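**Fitted sheets that won't stay on a deep mattress??**

**mulga_jen**
Right, I need opinions before I lose it. We bought the Durkano mattress in September (1633 bucks, still hurts) and not one of our old queen sheets fits it. I get three corners on, go round for the fourth, and the first one pings off. Every single time! I've tried a Giltent set in pale green, which claims to be extra deep, and by morning it's all wrinkles and I'm sleeping on bare mattress at the foot end.

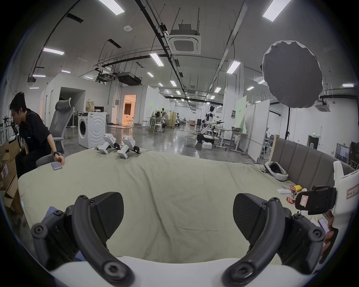 I've washed it on cold only, no dryer, so I don't think it's shrunk. Do I size up to king and tuck the extra under, or is that daft?

**pegbasket64**
Not daft, I've done it for years. Bit of bulk underneath, who cares.

**Tassie_Doona**
Disagree, sorry. King on a queen bunches up and drives me mad. Get sheet straps, the crossover ones that clip under the corners. Mine are from Hilley and they haven't budged.

**pegbasket64**
Straps! I had those and the clips chewed holes in my good 500 thread count. Never again.

**Tassie_Doona**
Then you had the metal ones. Plastic clips are fine.

**mulga_jen**
Hmm, I'm a bit scared of holes now. Has anyone tried Ong flannelette? Their label has an actual wall depth on it at least.

**kettle1090**
Yep, we've got two sets. Warm as, but they pill. Measure your mattress with the topper on first, I forgot ours and had to send the lot back.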